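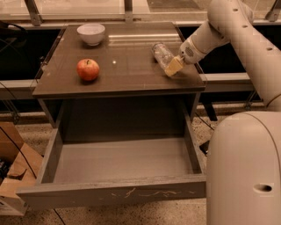

Apple, bowl and jar on the little brown desk, drawer open.

Feb 15, 2023

Quick one from the road, typing this with my coat on. Van's warming up, Delphine is already in it and looking at me.

So. Vernomholm! What a night. For those who weren't there, it's a old chapel up a lane with no streetlights and we drove past it twice. Pews still in, proper balcony, a stove at the back that somebody kept feeding all through the first set. Sold out too, 62 seats and a few people on the stairs. We did the new waltz second, which was a gamble, and the fiddle just floated up there. No PA on the voices for the whole second half. Haven't done that since the kitchen sessions.

Set list, since three of you have already written to ask: opened with Salt Road, then the waltz, Miller's Daughter (slow version), the two Tresten reels, Long Way Down to Harbor, break. After the break Delphine's solo spot, two songs, one of them so new it has no title. Then Candle Hill, the drinking one, the other drinking one, and Lay the Table for the encore. Reginald broke a string in the second drinking one and played on round it. Top E, naturally. He's now changing strings before every gig, so we'll see how long that lasts.

Thanks to everybody who put us up and fed us. The leek soup was unreal. Whoever left a gray scarf on the balcony, we have it, write in and tell me what color the stripe is and it's yours.

The record. Getting there. Nine tracks done, two to mix, one we might drop (argument ongoing). Reginald Szabo wants the accordion up, everybody else wants it down. It should be back from the plant in time for the spring dates but I said that last time about the last one so please don't quote me. We're pressing 1,000 CDs and no vinyl for now, sorry, I know, the cost is silly. Title is Fotex Lane, after the street the rehearsal room is on. Preorders open when I've worked out the shop page. If you ordered a tea towel in December and it still hasn't come, email me again, I lost a bunch of orders when the old laptop went.

Next dates:

Tresten, the Old Library, Friday. Doors 7.30, bring cash for the bar, card machine doesnt work in that building.

Van Dusen Arms, back room, the Sunday after. Free in, we pass the hat. Afternoon one, 3 till 6, kids and dogs fine. Tunes session after if there's enough of us, all instruments welcome, maybe only one bodhran at a time.

House concert, 52 Mill Street. Full already, waiting list only. Delphine Pettigrew has the list so ask her.

Then nothing for a bit while Reginald has his wrist looked at. It's fine, he says. He's been told to stop carrying the amp.

Other bits. Sheet music for the waltz is going up when I get the chords right, bar 14 is wrong in the one I handed out so if you have that copy it's a G there, then back to E minor. Also a few of you asked who made Delphine's new mandola, will find out the name and put it in the next one.

Still after a lift for the double bass to the Tresten show. Anybody with an estate car or a van with room, shout. We'll pay gas and there's a seat on the guest list.

Right, horn's going. See you Friday.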